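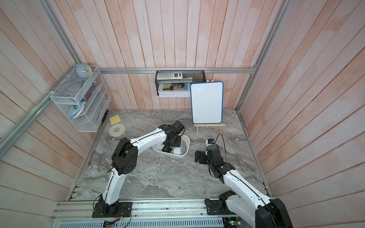
The Beketti is a pair of robot arms that comes in a kit, and if you have ever wished for an extra pair of hands when it was time to tidy your desk, you will see at once why people like it. Each arm has one job to do at the end of it, and that job is done by a gripper, which is the robot's word for a hand. The two arms stand side by side on one long metal rail, a bit like two neighbours sharing a garden wall, and they lean in towards each other so that they can both reach the middle. One of them has its gripper right down inside a white basin, while the other waits close by with its fingers open. Working together like that is much harder than it looks, and it is what we are going to talk about today.

First of all, how does an arm know how to bend? Try this. Put your hand flat on the table and then touch your nose. Your shoulder moved, and your elbow, and your wrist too, and you didn't have to think about any of them! A robot arm has joints as well, and inside each joint is a motor, which is a little machine that turns. If the elbow turns too far and the wrist doesn't turn enough, the gripper ends up in quite the wrong place. So the computer has to work out all the turns together, over and over again, all the while the arm is moving.

Now, what about having two? Think of making a bed. You can do it alone, but you run from one side to the other and the sheet keeps pinging off the corner (mine does, anyway). With a friend on the far side it is easy. One robot arm can hold a thing steady while the other one does something to it, or one can pass a thing across to the other. The tricky part is that they mustn't bump. You and your friend can see each other and say "mind your elbow", but the arms need a set of rules in the computer that tells each of them where the other one is.

Where do the rules come from? Some are already there when you open the box. Others you teach. With the Beketti you switch on what the makers call Follow Me, and then a grown-up gently moves the arm by hand, down to the thing, close the gripper, up again, across, open. The computer remembers. Jade Inskip's class at Brustuna Primary had the kit for the whole of March, and they found that showing it once was hardly ever enough. Jomar Navarro, who is nine, taught it to pick up a rubber, and it went beautifully until somebody moved the rubber a finger's width to the left. Then it picked up nothing at all, very carefully, and put the nothing away in the tray. After 27 goes, with the rubber in a slightly different spot each time, it was getting much better.

"It's like teaching my little cousin to lay the table," Jomar told us. "She copies you, but she doesn't know why yet."

The class also wanted to know how hard it can squeeze. The answer is that it depends on what you ask for. There is a setting for soft things and a setting for firm things, and it is sensible to begin with soft. The kit will lift 900 grams, so a full pencil case is all right and your school bag certainly isn't.

A few words on keeping safe, and please do read these even if you are in a hurry. Keep your fingers, hair and sleeves well away while the arms are moving. Tie back anything dangly. Always have a grown-up next to the stop button, and if something looks odd, press it first and wonder about it afterwards. You won't hurt the robot's feelings.

If your school would like to try one, the Gosier Toy and Tool Library lends the kit for up to 90 days, and Bogdan Iordache will bring it over and help your teacher bolt it down. It is heavier than you'd think! Ask for the Greenberg booklet as well, which has puzzles in it and a page for drawing your own gripper. We had some marvellous drawings last time, including one with a spoon for a thumb, and we would love to see yours.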